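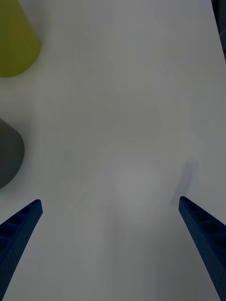 Cosmin Lungu wrote that the April trial notes on Naltard barley should not be quoted as proof of anything until the second site has reported, and he asked that the thread title be changed accordingly.

**fdinu_plots** replied:

The title has been changed. I would nevertheless ask members to read the notes before dismissing them. Naltard was bred for longer seed dormancy, and the Cirberg station sowed it beside its unedited parent line in 129 plots. Sprouting in the ear was lower in the edited line after the wet spell. The notes claim no more than that.

**S. Matei** replied:

They claim rather more on the last page, where the authors say that malting quality "is expected to be unaffected." Dormancy and malting pull against each other. A grain that refuses to sprout in the field may also refuse to sprout on the malting floor, and a maltster needs even germination within days of steeping. I do not see a germination test anywhere in the document.

**fdinu_plots** replied:

There is one in the appendix, under "Storage." Samples were tested after 4 weeks and again after 5 months. The later figures are close to those of the parent line.

**S. Matei** replied:

Thank you, I had missed the appendix. The early figures are poor, however. Few small maltsters can hold grain for five months before using it. Storage costs money, and the notes do not mention cost at all.

**voicu_c** replied:

I must disagree with Mr. Matei on this point. Holding new barley until dormancy breaks is ordinary practice in wet regions. Our own cooperative, Avram, has a barley store built in 1897 for that purpose, and it is still in use. The question for growers is whether the delay is predictable. A known wait can be planned for. A field that sprouts in the week before harvest is sold as feed, if it is sold at all.

**Kiyoshi Kudo** replied:

May I ask which gene was edited? The notes refer only to "the dormancy locus." Two candidates have been studied in barley for years, and they behave differently in cool seasons. Without that information, comparison with other lines is not possible.

**fdinu_plots** replied:

The station has not released it. I wrote to them last week and was told that the full paper is under review.

**Cosmin Lungu** replied:

Then my original request stands. One site and one wet spell, with the gene unnamed, is a thin basis for advice to growers. The Ikano site lies on heavier soil and was sown later, and its results may well differ.

**voicu_c** replied:

Agreed as to advice. I do not agree that members should refrain from discussing it.

**Cosmin Lungu** replied:

I made no such suggestion. Members who receive the Ikano report are asked to post it in this thread and not to open a new one.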